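10/7/22, Friday

Laundry day at the Nornano flat, notes before I forget.

Everything goes on the bed now, the table is too small for the big dark stuff. Light blue printed sheet stays on underneath, wrinkled, didn't bother straightening it. Black on light blue is easy to follow anyway, the edges stand out. On the navy cover from Nkuna I kept losing them.

Order I want to stick to: spread flat, find the seamed edge, get the corners out, then fold to the middle. Lint roller before the fold, not after (forgot again Monday, had to open up 2 of them). Shelf width is 24 in. so anything wider needs one more fold. Label the pile "Jellow" untill we agree on a better name.

Black garment, on the bed: 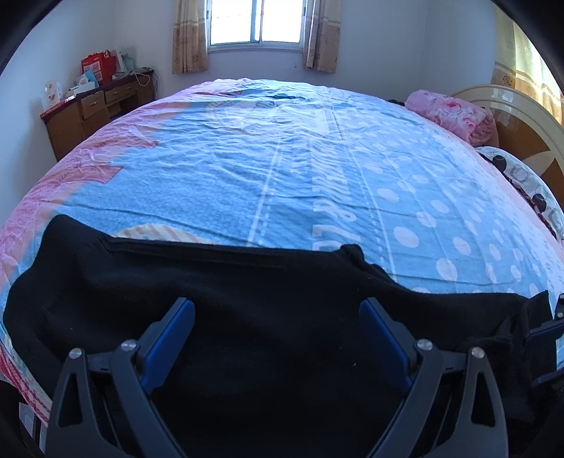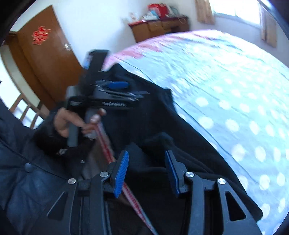
Thin fabrics still the annoying ones. They bunch up near the middle seam and then the whole fold comes out crooked. Tried smoothing from the center out, takes longer, looks better. Maybe 5 min extra per batch, fine.

Note back from the Nekness side: smoothing is a waste of time if the sheet below is wrinkled too, pull the sheet tight first and the cloth will lie flat on its own, they did about 40 pieces that way in February and hardly refolded any. Ok. Will try it tight next time, same pile, and compare.

To do: more hangers, new lint roler, wash the sheet.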